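Members > Working groups > Digital marketing > Minutes

About | Members | Working groups | Minutes | Contact

Digital marketing working group – minutes, March

The meeting opened at 10.30 a.m. in the Gukstead boardroom. Minutes of the previous meeting were accepted with one correction: the newsletter goes out every second month, as agreed, and the word "monthly" is to be struck from item 3.

1. Email list clean-up

The group reviewed the list inherited from the old booking form. Many addresses have no record of consent. It was agreed that these will get one re-permission email and be removed if there is no reply by the end of April. The draft email was read out. Members asked for a shorter subject line and for the unsubscribe link to sit at the top.
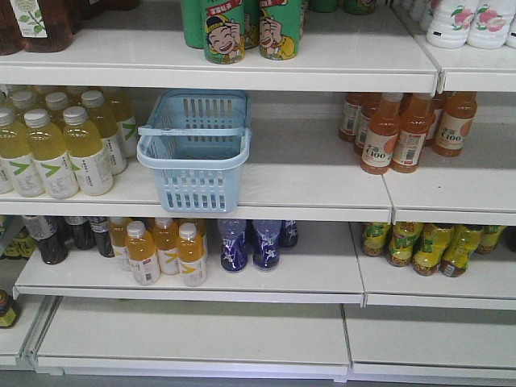

Lomberg will send the email from its own account, with replies forwarded to the general inbox. The cost is covered under the existing agreement.

2. Search advertising

Lomberg tabled its report for the summer campaign. Of the 43 keywords running, 20 brought no enquiries over the period and will be paused. The group questioned the amount spent on the organization's own name, which already comes up first in unpaid results. Lomberg recommended keeping a small bid in place until the new site is live. Agreed, to be looked at again in June.

One member asked that future reports show enquiries ahead of clicks – the current layout puts clicks on page one and enquiries at the back. Lomberg will change the template.

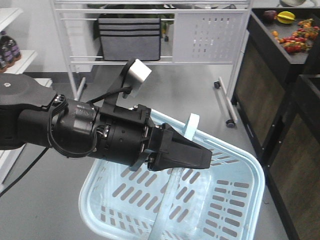

3. Website move to Plutton

The move is behind schedule. The staging site is up but the redirects have not been loaded, and the events calendar shows times in the wrong time zone. Plutton has asked for 24 hours' notice before the switch so that the old server can be left running alongside.

There was discussion on whether to bring across the older blog posts. Several still get visits from search, mainly the how-to pages.

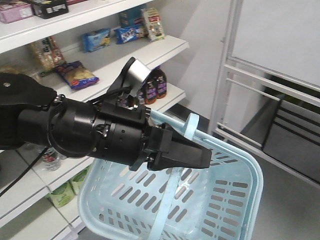

It was agreed to move any post with a visit in the past year and archive the rest. The list will be circulated with these minutes. Corrections by reply email, please.

The colour of the enquiry button was raised again. No change.

4. Social media

Ljungberg's proposal for paid video was received. Members felt the price was high for 2 short videos and that the reporting section was thin. The group would like to see cost per enquiry and a breakdown by region before deciding.

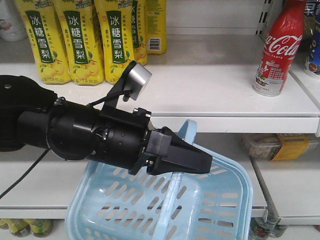 Ljungberg will be invited to resubmit for the next meeting. In the meantime, posting carries on as now, with comments checked each morning.

5. Other business

The shared password for the analytics account is to be retired and separate logins set up. The login for the old photo library could not be found – carried over.

The meeting closed at 12.10 p.m. Next meeting in May, same room.

Related items
Digital marketing working group – minutes, January
Terms of reference
Website move: list of posts to keep
Style guide for newsletter contributors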